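Folding thick stitched fabric so it stays folded?
Posted in Home & Laundry by Nurhan Uçar

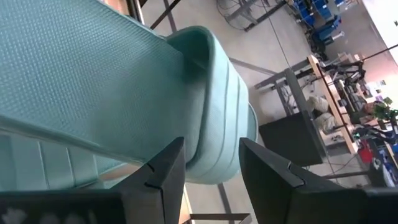

I'm on a real folding kick this month and I love it, but one thing keeps beating me. Shirts and towels are no trouble at all. It's the heavier pieces with a hem all the way around and rows of stitching that make me crazy! I fold one over and get a big fat roll at the bend, then I let go and it opens back up like a book. By the time I've done the other side, the first side has moved.

I've got a closet shelf to fill (November is when all the thick stuff comes out at our place) and I'd like the stacks to stand up without leaning on the wall. I've tried folding in half and in half again, and I've tried thirds. Thirds look nicer but the edges never line up. I work on a table that's a little too small, so part of the fabric always wants to slide off the side.

Do you iron the folds first? Is there an order that works better? I'd love to hear how other people do it, even if your way is weird.

4 replies so far, 2 shown as most helpful, newest last

Gülizar Tekin
Oh, I love this topic! I did alterations for years at Karabulut, a little shop in my old neighborhood, and we folded heavy things all day long. Look at the seams before you fold anything. If the rows of stitching run the long way, every fold you make across them has to bend all those seams at once, and seams are stiff. Fold along them first, with the bend landing between two rows, and the fabric pretty much lies down for you.

So my order goes like this. Lay it out flat with the nicer side down. Smooth from the middle to the edges with your forearm - hands are too small for this! Bring one long side to just short of the center, then the other, and leave a gap of two fingers down the middle. That gap is the whole trick. When you make the last fold the thickness needs somewhere to go, and without the gap you get exactly the fat roll you're talking about.

Then fold the short way, one end a bit past the middle, and tuck the other end inside it. Tucking holds so much better than stacking. Put it on the shelf with the rounded side facing out and it looks like a store display, I promise you.

I wouldn't iron. Lean on it with both arms and count to ten. As for hems, don't try to match them up edge to edge. Let the top one sit a little inside the bottom one so the two ridges don't ride on each other. My stacks got so much straighter once I started doing that!

About the small table, turn the piece so the long side runs with the table, and let the extra hang off the end that's farthest from you. If it still slides, use the bed. I moved to the bed for anything big and my back is happier too.

Tarık Uçar
just roll it. rolled stuff doesn't unfold if you put it in a basket

Nurhan Uçar
Gülizar, thank you!! I tried the gap this morning and it's the flattest one I've ever done. The tuck took me three tries, and my first one came out shaped like a loaf of bread, but the next two are sitting on the shelf right now and they aren't leaning on anything. I was also matching the hems exactly, every single time, so no wonder.

Tarık, we've talked about the basket. There is no room for a basket.

Elif Naz Bozkurt
Adding one little thing to the tuck method, which I also use and adore. Give the piece a good shake before you lay it down, and check that any pockets or openings are flat inside. A bunched-up layer in the middle will throw off the whole fold and you can't smooth it out from on top. I also put my heaviest piece at the bottom of the shelf and swap the order of the others every couple of weeks, so they don't all get the same hard crease in the same spot. Have fun with it, a full shelf is such a nice thing to open the door to!

This thread has been viewed 617 times.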